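An afternoon with the marginalia people at Joststead

I have wanted to get inside the Joststead library ever since I read a footnote about it in graduate school (the footnote was more interesting than the chapter, as so often happens). They hold an open day in November, and this past one I finally got myself onto the list, took a very early train, ate a terrible muffin and walked up the hill in the drizzle with a notebook under my coat.

If you don't know the place, it's a former school library with a collection of 2,000 early printed books, most of them bought used by schoolmasters who were not rich and not tidy. That is what makes it fun! These are not presentation copies with gilt edges. They're working books, with Latin grammars and bits of Cicero and Plutarch, and people wrote all over them.

Our guide was Selorm Aidoo, who is cataloging the handwritten notes and who talks about dead readers the way other people talk about their neighbors. The tour was supposed to last 90 minutes and ran a good deal over, mainly my fault, I think, for asking about ink.

We started with the star of the collection, a Sallust that belonged to a reader known only as Wusent. He signed the title page, he signed the last page, he signed the index for some reason, and that's all anyone has on him. No parish record, no university, no will. What he did leave is a set of notes so dense that in places the printed text looks like it's the intruder. He had a little system of signs, too: a sort of hooked cross for anything to do with money, an eye for treachery, and a flower that Selorm admits she can't explain. She used to think it meant "use this in a speech," but then it turned up next to a list of river names and ruined everything.

What I hadn't understood from the footnote is that Wusent went through the book 2 times, with years between. The first pass is in a brown ink and a neat, slightly anxious hand, and it's all vocabulary and grammar. The second is blacker and quicker and he's arguing. He crosses out his own earlier notes! At one point he writes "no" beside a remark by his younger self and then, lower down, something Selorm reads as "perhaps after all." I laughed out loud and got a look from a gentleman in a scarf. 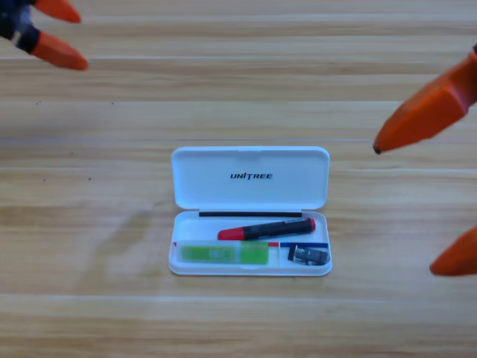
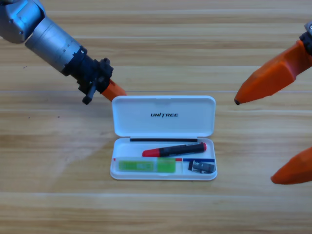
Then came the binding fragments, which I'd nearly skipped in favor of coffee, and I'm so glad I didn't. When the books were rebound, the binders used whatever waste paper was lying around to stiffen the boards, and the library has been keeping a file of what comes out. There's part of a ballad, a page of somebody's accounts, and 4 leaves from an almanac with weather notes in the margins ("wet," "wet," "very wet," which made me feel at home given the state of my shoes).

The almanac leaves came out of a book from the Leclerc bequest, and there's a small dispute about them. The bequest list says the binding is original. Selorm thinks it was redone, and she showed us the sewing holes that don't line up with the present stitching. I was persuaded, but I'm easily persuaded by anyone holding a magnifying glass, so take that for what it's worth. A couple who seemed to know a lot about bindings stayed behind to argue it over with her and I hovered, pretending to read a label.

Last stop was a back room where they're getting the Rovska catalog ready to go online. That's the old handwritten catalog of the school's books, and it's a wonderful mess: titles shortened until they could be almost anything, authors under their first names, and a whole section headed "Various." The plan is to match each entry to a book on the shelves and see what has gone missing. I asked how far along they were and got a very tired smile.

A few practical bits if you're thinking of going. Write ahead for a place, because the reading room is small and they do turn people away. Bring a pencil, since pens have to stay in the lockers. The hill is steeper than the map suggests. There's a café at the bottom with decent soup, and I'd avoid the muffins at the station.

I still owe Selorm an email about the flower sign. I have a half-formed idea that it marks places where Wusent meant to check another book, and there's a geography on the same shelf that I'd love to compare with those river names. She said she'd have a look at it when she got through the letter P.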